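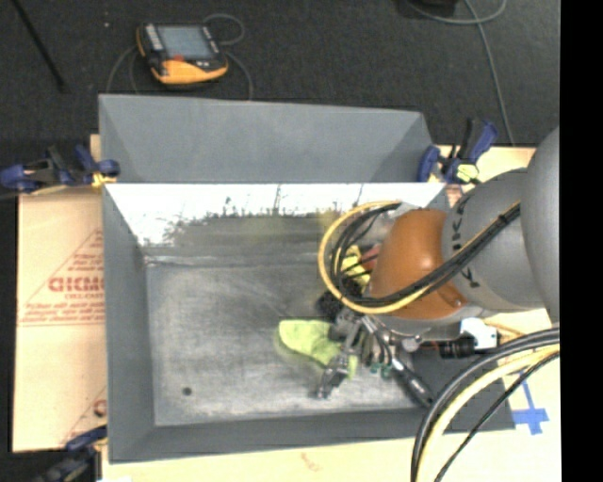

4. ビン内把持データの自己収集と評価

4.1 概要
本章では、把持成否予測モデル(以下、予測器)の学習データを、単一のビンから連続して収集する手順を述べる。手法は、ランダム把持による初期収集、予測器による候補選択、再学習の三段階で構成される。収集中はビンの位置が画像座標と作業座標の対応を決めるため、ビンの固定状態が結果に直接影響する。本構成では傾斜した側壁を持つ金属ビンを作業面に置き、縁まわりをクランプで押さえる。ビン底面は光沢にむらのある金属で、擦り傷があり、奥の内壁には強い反射帯が現れる。4.5節の背景差分では、この反射帯をマスク対象に含めること。対象物には、色と表面性状の異なるものを混在させる。

以下の手順は、収集ソフトウェアJekentの導入と、第3章の手先カメラ較正が完了していることを前提とする。

4.2 ビンの設置
1. アームを退避姿勢に移動し、サーボを切る。
2. 作業面上の基準マークにビンの外周を合わせる。
3. クランプを対角の順に仮締めする。一か所を先に本締めすると、ビンが回転方向にずれる。
4. 各クランプを本締めし、ビンの縁を手で押して動かないことを確認する。
5. Jekentの「領域登録」を開き、ビン底面の四隅を画像上で指定する。
6. 登録した領域を内側に50 mm縮小し、把持点の許容範囲とする。

注記:クランプの柄は、アームの進入方向に対して外向きに倒す。柄の高さがビンの縁を超える場合は、柄を障害物として登録する。

注意:ビンを清掃のために取り外した場合は、元の位置に戻したように見えても、手順5以降を必ず再実行すること。登録済みの領域を流用すると、側壁への接触が増加する。

4.3 ケーブル経路の確認
1. サーボを入れ、手動モードで手首軸を可動範囲の両端まで低速で回す。
2. 手首まわりのケーブルが張らず、指先の可動範囲に入らないことを確認する。
3. アームをビンの四隅の上方に順に移動し、各位置で手順2を繰り返す。
4. 余長が不足する場合は、結束位置を上流側にずらして調整する。

注意:ケーブルの余長ループは、下降時にカメラの視野に入ることがある。把持前画像は必ず退避姿勢で取得し、下降中の画像を予測器の入力に用いないこと。

4.4 初期収集(ランダム把持)
1. 対象物をビンに投入する。積み重ねや接触は解消しなくてよい。
2. 「収集」画面で方策を「一様ランダム」に設定する。
3. 把持点は許容範囲内から、手首角は可動範囲内から一様に抽出される。下降深さは深度値から自動で算出される。
4. 把持ごとの制限時間を60秒に設定する。
5. 低速で5回の試行を行い、下降時に指先が底面に強く接触しないことを確認する。
6. 速度を標準に戻し、2000試行に達するまで収集を継続する。

注記:一様ランダム方策の成功率は低い。この段階では失敗例も学習に用いるため、成功率を上げる目的で把持点を手動で修正しないこと。修正した試行が混入した場合は、試行記録の「手動」欄に印を付け、学習集合から除外する。

警告:自動運転中はビン内に手を入れないこと。対象物を追加または再配置するときは、非常停止を押してから作業すること。教示用の操作端末は、運転中も操作者の手が届く位置に置く。

4.5 成否ラベルの付与
成否は、把持後の指開度と、把持前後の画像差分の二つから自動判定される。

1. アームが退避姿勢に戻った時点の指開度を読み取る。
2. 指開度が空把持のしきい値以下の場合、暫定ラベルを「失敗」とする。
3. 把持前と把持後の退避画像を比較し、許容範囲内の変化面積を求める。
4. 指開度と変化面積の両方がしきい値を超えた場合に限り、ラベルを「成功」とする。
5. 二つの判定が一致しない試行は「保留」に振り分ける。
6. 保留の試行を目視で確認し、ラベルを確定する。

注記:薄い対象物では、把持していても指開度が空把持の値に近くなる。反対に、ビン内で対象物が転がった場合は、把持に失敗していても変化面積が大きくなる。いずれも手順5により保留となる。

注記:金属面の反射は、室内照明とアームの姿勢によって変化する。収集開始前に空のビンを撮影し、輝度が飽和した画素を「反射マスク」として保存する。照明を変更した場合は再取得すること。マスクを適用しないと、奥の内壁付近で変化面積が過大に算出される。

4.6 予測器による収集
1. 4.4節の記録を用いて予測器を学習する。分割は試行単位とせず、対象物の投入単位で行う。
2. 方策を「予測器+探索」に切り替える。
3. 候補ごとに成功確率を算出し、上位の候補から確率に比例して一つを抽出する。
4. 同一箇所で把持の失敗が続いた場合、Jekentはその周辺を一時的に候補から除外する。
5. 所定の試行数に達したら収集を停止し、予測器を再学習する。

注意:最上位の候補だけを選び続けると、掴みやすい対象物に試行が偏る。評価時を除き、抽出を無効にしないこと。

4.7 評価と結果の読み方
評価では抽出を無効にし、最上位の候補を実行する。学習に用いていない対象物を投入し、ビンが空になるか、失敗が連続して打ち切り条件に達するまで続ける。

Wesdale構成での検証では、初期収集のみの予測器の把持成功率は50%超であった。再学習後の予測器はこれを上回ったが、差の大部分はビン中央部の試行によるもので、側壁付近での改善は小さかった。側壁付近の失敗は、指の外側が傾斜面に先に接触し、下降が途中で停止する例が多い。F. Sadowskiの内部報告では、手首角の候補を壁と平行な方向に制限した場合の比較が扱われているが、本版のソフトウェアには当該機能は含まれていない。

成功率を報告するときは、以下を併記すること。
・対象物の集合名と投入方法
・許容範囲の縮小量
・保留とされた試行の割合
・反射マスクの取得時期

4.8 異常時の処置
側壁への接触が繰り返される:ビンの固定を確認し、4.2節の手順5から再実行する。
保留の割合が急に増えた:反射マスクを再取得し、指開度の零点を確認する。
下降が途中で停止する:深度画像の欠損を確認する。光沢面では深度値が得られない画素が生じるため、周辺画素による補間を有効にする。
ケーブルが指に接触する:直ちに停止し、4.3節を再実施する。接触した試行の記録は削除せず、「無効」として保存する。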